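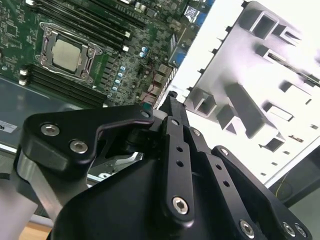 Elsa Nurmi has the kettle on before I have got my coat off, and she has already asked me two questions about my journey and one about my mother. I suppose I should have expected it. She has presented the morning phone-in on Sostow Radio for longer than some of her callers have been able to vote, and asking people things is by now simply how she breathes.

We had arranged to talk about the programme's new hour on local politics, which began in December, but it took us a good while to get there, by way of the buses, a very nice seed cake and the question of whether anybody under thirty owns a radio. (Her view is that they do, but it's in the car and they don't know how to tune it.)

"I never wanted to do politics," she says, cutting the cake. "I wanted to do gardening and lost dogs. But people would ring up about a lost dog and by the end of the call we'd be on the council closing the footpath where the dog went missing, and there you are, that's politics."

The new hour is called The Rollow Question, after Rollow Street, where the station has its front door. Each morning at ten one subject is put to listeners, with a guest in the studio who knows something about it and, if all goes well, another who disagrees. So far they have done school meals, army recruiting stalls at the college, the maternity unit and its opening hours, and parking, which had to be done again because the lines were still full when the news came on.

"The maternity one was the one I was frightened of," Elsa tells me. "You've got women ringing in who've had a dreadful time, and you've got a midwife sitting across from you who is tired and who cares, and you can't let either of them feel they've been put on trial. I didn't sleep much the night before. And then the first caller was a granddad who just wanted to say thank you, and I could have kissed him."

Her producer, Nelli Tikkanen, puts her head round the door at this point to say that they had 47 calls that morning and got nine of them on air. I ask how she picks. "I listen for the ones who've stopped to think," says Nelli. "You can be as cross as you like. But if I ask you a question and you answer a different one, I'm probably going to put you further down the list." She takes a piece of cake away with her.

Not everyone was pleased about the change. The old ten o'clock slot belonged to Toivo Jääskeläinen and his dance band records, and more than 200 letters and emails came in asking for him back. Elsa read every one. "Some of them were very rude! Beautiful handwriting, mind you." Toivo now has Sunday teatime, and he has told her he prefers it, though she isn't sure whether he was being kind.

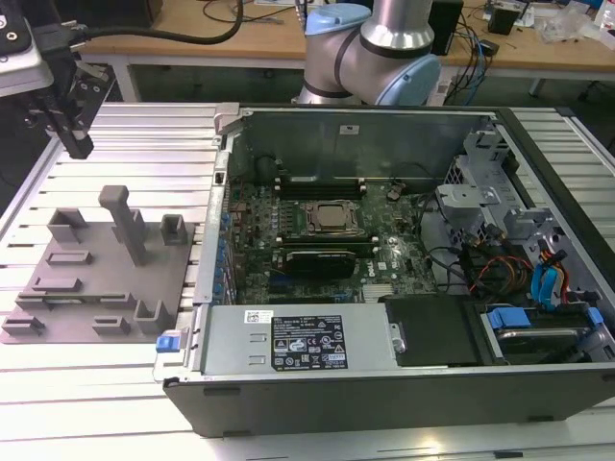
Page last changed: December, 4.15 pm

I wanted to know how she deals with guests who have come in with their answers already learned. Councillors do it, she says, and so do people from charities, and she doesn't think badly of them for it, as they've usually been told to by somebody in an office.

"What I do is I ask them what they'd say to their sister. I had Vidar Hellström in, from the housing side at the council, a lovely man but he'd brought four pages with him. So I said, Vidar, if your sister rang and said she'd been waiting 50 weeks for a flat, what would you say to her? And he put the pages down and said he'd tell her he was sorry. We had a proper conversation after that."

Does she ever give her own opinion? She laughs and looks at the window for a bit. "I've got plenty, ask my husband. But I think if you know how I vote then I've made it harder for you to ring me."

She learned that from Orvokki Eskola, who ran the newsroom when Elsa first came in to answer the phones, and who used to say that the presenter was there to hold the door open. Orvokki is retired now and still rings the programme, under her own name, and is put in the queue with everyone else.

Before I go I ask what she would like to do next with the hour. Social care, she says straight away, and then the question of voting at sixteen, with sixth formers in the studio and no grown-ups apart from her. She'd also like to take the programme out to the villages, if they can find a hall with a decent phone line.

The Rollow Question is on every weekday morning at ten, and the lines open at half past nine.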